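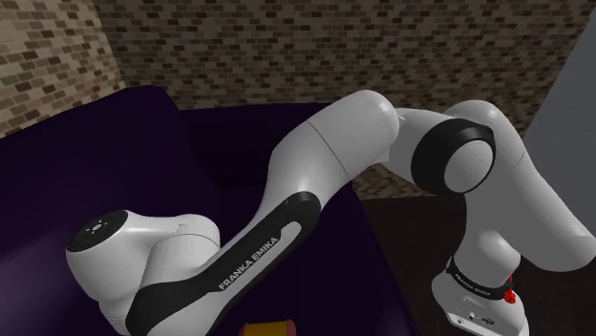
Cledetti Scene Pack for simulated arms

Home | Packs | Method notes | Downloads | Contact

I built Cledetti after one too many policies that looked brilliant in a gray void and fell apart next to a sofa. So the pack puts a simulated Franka Panda into rooms with some character – brick walls, dark floors, a big purple couch-like surface to reach over – and lets you swap them between episodes.

Does it help? In my tests, yes! I trained two policies on 400 demonstrations each, one in a single fixed room and one with the room changing every episode, then ran both for 200 trials in rooms neither had seen. The fixed-room policy managed 61 successes and the mixed one got 153, with the same network and the same training time (I checked the configs twice, I didn't believe it either).

What you get:
- 267 room variants, with lighting presets
- the Panda model, joint limits already set
- my training and evaluation scripts
- logs from every trial, failures too

It's weaker when the arm blocks its own view of the target. Gonzalo Montes is trying a second viewpoint for that on the Ortuño branch, and I'll add it to the pack once it stops crashing on my laptop.

Last updated 2022-09-14

Contact | © Cledetti | Back to top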